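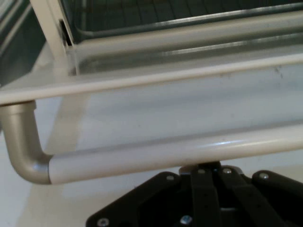
Round tube frame with a cream satin finish.

Touching Up Painted Steel Tube

These steps cover small chips and scratches in painted round steel tube, such as bed frames, shelving and garden chairs. They do not cover powder coat that is lifting in sheets, which has to be stripped and recoated by a shop.

What you need
Wet-or-dry sandpaper, 400 and 800 grit
Degreaser and clean lint-free cloths
Metal primer
Color-matched satin enamel
Fine artist's brush
Masking tape

1. Clean the area
Wipe the tube with degreaser well past the damage on both sides. Rinse with clean water and dry. Gray smudges that come off at this stage are surface dirt and need no paint. Marks that stay should be checked with a fingernail. If the nail catches, the coating is broken.

2. Feather the edge
Wrap a strip of 400 grit around the tube and pull it back and forth like a shoeshine cloth. A flat sanding block will cut a facet into round tube, and the facet will show in the highlight after painting. Stop when the step between paint and bare metal can no longer be felt. Remove any rust completely.

3. Prime
Mask the sound paint. Brush a thin coat of primer over bare metal only. Leave it for 30 minutes, then apply a second coat. Once the primer is hard, sand lightly with 800 grit and wipe off the dust.

4. Paint
Stir the enamel; shaking adds bubbles. Apply 2 thin coats along the length of the tube, with 30 minutes between them. Check the underside for runs after each coat. Pull the tape while the last coat is still soft.

Matching cream
Off-whites yellow with age, so a new can of the original color may look too cold. Test it on a hidden section near a joint and let it dry before judging. The Fenance chart lists the closest warm cream as 909. Norbert Nyitrai at Winby mixes small tins from a sample chip.

Do not load the frame until the enamel has cured for the full time printed on the can.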